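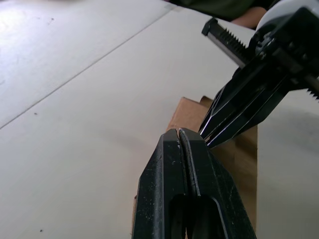
Cloud Saves in Mireck 2: What Changed and How to Move Your Files

Mireck 2 left beta on April 20, 2026. The launcher now stores save files under a new folder layout, and saves made with the old client do not move over until you start the transfer yourself. These notes cover the transfer, the conflict screen and the known problems. They apply to the Windows and Linux builds. The Mac build still uses the old layout.

Folder layout

The old client kept one save folder per game and copied the whole folder after each session. The new client keeps one folder per account, with a subfolder for each game and an index file at the top. Only files that differ from the index are uploaded. On a slow connection the difference is large for games that write many small files, such as Drotora, where a full save holds 1,344 files and a normal session changes few of them.

Do not edit the index file by hand. If it is damaged, close the launcher, delete the index and start again. The client builds a new one from the files on disk and asks which copy to keep wherever the disk and the server disagree.

Before you transfer

Update every machine that uses the account. A machine still on the old client will keep writing to the old location, and those saves will not show up in the new one. Then close all games, including any that sit in the system tray, and copy your save folder to another drive. The transfer does not delete the old folder, but a local copy takes a minute and saves a support ticket.

Running the transfer

1. Open Settings, then Storage, then Saves.
2. Select Move Old Saves. The client lists each game it found and the date of the newest file.
3. Clear the box next to any game you do not want moved.
4. Select Start. Leave the launcher open until the status column reads Done for every game.
5. Launch one game and load a save before you remove the backup.

Games added to the library by hand are not listed. For those, use Add Folder on the same page and point it at the save location.

Conflict screen

When the local copy and the server copy have both changed, the launcher stops and shows the two side by side with time, size and machine name. Keep Both is the new option. It stores the second copy in the same subfolder with a number added to the name. Most games ignore the extra copy until you rename it. The time shown is local time on the machine that wrote the file, so a laptop with a wrong clock can make the older save look newer.

Known problems

Zoketti writes its settings and its saves to the same file. Moving between a desktop and a handheld carries the screen resolution along with the progress. Turn sync off for this game if the two devices use different displays.

File paths that contain an apostrophe fail on Linux with error 63. Rename the folder and run the transfer again.

Pausing a transfer and putting the machine to sleep can leave a game stuck at Waiting. Restarting the launcher clears it.

The offline flag does not reset after a dropped connection. Select Go Online from the account menu. A fix is in testing.

Zoriana Semeniuk maintains the list of games with unusual save paths, which stands at 1,129 entries. Send corrections through the Saves form and include the full path, the game version and the operating system.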